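FOR RELEASE

Lullow Games to Release Second Edition of Zornar in November

New rulebook, two starter sets and a free army list download planned for the fantasy mass battle game

PRASTHOLM – Lullow Games will release the second edition of Zornar, its fantasy battle game for two players, in November. The new edition includes a rewritten core rulebook, revised lists for every existing army and two starter sets. Pre-orders open on Thursday through the Lullow web store and at participating retailers.

Zornar is played with 32 mm miniatures grouped into regiments on movement trays. Players take turns moving, shooting and fighting with their full army. Casualties are tracked with damage markers, and single figures are not removed from the tray. That part of the game stays the same in the second edition. Most of the changes are to morale, magic and the way scenarios are scored.

"The first edition had four years of errata hanging off it," said Pirmin Hämmerli, lead rules writer at Lullow Games. "If you wanted to play a proper game you needed the book, two update sheets and a printout of the questions page. We wanted to get back to one book on the table."

What is changing

Morale tests are now taken at the end of the shooting step and again at the end of the fighting step. In the first edition a regiment tested each time it took damage, and large games slowed down when several units were under fire at once. A regiment that fails its test is now marked as shaken and cannot charge on its next turn. A second failure while shaken removes it from play.

Magic has been moved out of its own phase. Casters now use spells in place of shooting, and each caster picks spells when the army list is written. The old random spell table has been dropped. Miscasts remain in the game, though the result table is shorter and no longer includes the result that removed the caster outright on the first turn.

Scenarios are scored at the end of each round from the second round on. The rulebook has 15 scenarios. Nine of them are new and the rest are updated versions of scenarios from the first edition and its winter supplement. Each scenario lists a suggested table size and the terrain it needs.

The points system has been rebuilt. The standard game size is now 1,000 points, down from the size used in the first edition, and regiment costs have been reset to match. Lullow expects a game at that size between two players who know the rules to fit comfortably into an evening. A chapter at the back of the book covers larger games, including games with more than one player to a side.

Existing armies

All armies from the first edition can be used in the second. No miniatures are being retired from the rules. Base sizes are unchanged, and players who have already glued their figures to Lullow movement trays will not need to rebase anything.

Army lists for every faction will be available as a free download from the Lullow web store on the day of release. The lists contain the full profiles and points costs for each regiment, along with the options for heroes and monsters. Background material, painting guides and faction scenarios will follow in printed army books over the next year, starting with the Marsh Clans.

Two units have been merged. The Hill Guard and Hill Guard Veterans entries in the dwarf list are now a single regiment with an optional upgrade. In the Salt Court list, the two types of skiff have become one entry with a choice of crew weapons. Models for all of these units remain on sale. 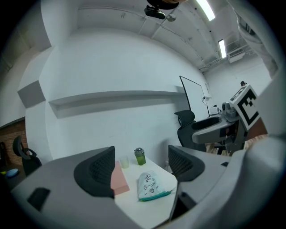
White tabletop with a flat pink block. Photo: Lullow Games

Starter sets

The two-player starter set is called The Road to Zeman. It contains a Marsh Clans force and a Salt Court force, with 60 plastic miniatures in total, plus movement trays, dice, damage markers, two plastic rulers and a softcover copy of the full rules. A separate booklet teaches the game over four short battles. The first battle uses one regiment on each side and covers only movement and fighting. Shooting, magic and heroes are added in the battles that follow.

The miniatures in the set come on sprues in gray plastic and need to be assembled. Glue and paint are not included. The Salt Court infantry are new sculpts and replace the older metal range. The Marsh Clans figures are existing kits, except for the clan chief, who is a new model and will be sold only in the starter set until next spring.

A second, smaller set is aimed at players who already own an opponent's army or want to join a friend. It contains a dwarf force, movement trays and a reference card, and it does not include the rulebook.

"A lot of our mail is from people asking which army to start with and which box matches which entry in the book," Hämmerli said. "It was a fair complaint. Some of our boxes had names that did not appear anywhere in the rules. We have gone through the whole range and the name on the front of the box is now the name in the list."

Repackaged boxes will reach stores over several months. During that time, retailers may have both old and new packaging on the shelf. The plastic and metal parts inside are the same in each case, and a conversion chart listing the old and new product names will be posted with the army list download.

Organized play

Stores and clubs that run Zornar events may continue with first edition rules through the end of the winter league. The spring league will use the second edition. Lullow will supply stores taking part in the spring league with a kit that includes printed scenario sheets, a set of objective markers and a poster for recording results. Stores can ask for a kit through their usual distributor.

The Prastholm Open, the company's own tournament, will be played under second edition rules at 1,000 points. The players' pack will be published after the rulebook is in stores. Fully painted armies are requested but not required for the Friday doubles event. They are required for the singles event, as in past years. Figures from other manufacturers are allowed at the Open as long as they are on the correct base size and an opponent can tell what they are meant to be.

Availability

The hardcover rulebook, The Road to Zeman and the dwarf set will all be released on the same day. The rulebook will be printed in English and German. A PDF version will be sold separately, and customers who buy the hardcover directly from Lullow will get the PDF at no extra cost. Anyone who bought the first edition rulebook from the Lullow web store during the past six months will be sent a discount code by email.

Orders that include both pre-order items and stock items will be held and shipped together. Customers who want the stock items sooner should place two orders.

About Lullow Games

Lullow Games designs and publishes tabletop miniature games. Its products include Zornar and a range of plastic and metal fantasy miniatures. The company's office, casting room and store are in Prastholm.

Media contact

Review copies of the rulebook and pictures of the starter set contents are available on request from the Lullow Games press office. Please include the name of your publication or channel and a shipping address. Requests for interviews with Pirmin Hämmerli should be sent to the same office.

###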